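Flasance is a two-arm robotic patching kit for network cabling, sold and serviced by Teoh, a supplier of light automation equipment based in Gratetthorpe. The kit is intended for small offices, training colleges and repair depots whose cabling work does not justify a full industrial cell. It was designed by Demetrio Esteban and entered limited release in January.

The standard package comprises two arms with parallel grippers, textured finger pads and the Tenel control software. Customers may lease the kit or purchase it outright, and a demonstration service is offered at the customer's own premises. Demonstrations are conducted at an ordinary table – no safety cage is supplied – and centre on the handling of Ethernet connectors at an open equipment rack.
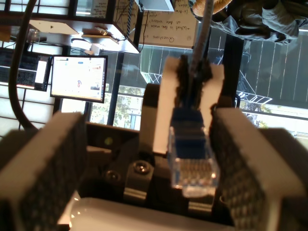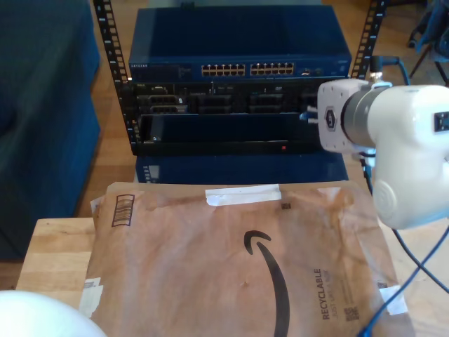
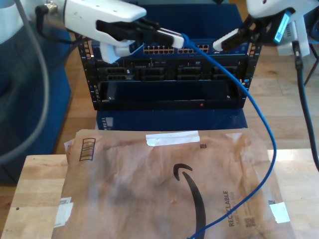
Network cabling and a padded mailer at a Flasance demonstration.

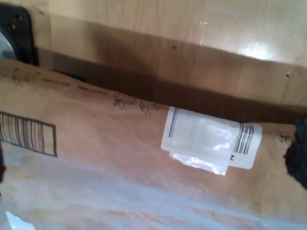 Operators teach a task by guiding the arms through it several times, after which Tenel stores the movements as a named routine. The software holds up to eight routines per licence. Additional licences are sold separately, and routines may be transferred between kits of the same colour code.

An assessment by Yaa Akpalu, released on 27th March, recorded 1577 connector placements over three weeks. Akpalu judged the arms well suited to repetitive patching but criticised the calibration procedure, which took roughly 2 hours and had to be repeated whenever the table was moved. The printed manual was also found to be poorly organised.

Teoh has since revised the calibration chapter and extended the service programme to cover replacement finger pads. Repairs are carried out at the Gratetthorpe centre, with freight charged to the customer outside the warranty period.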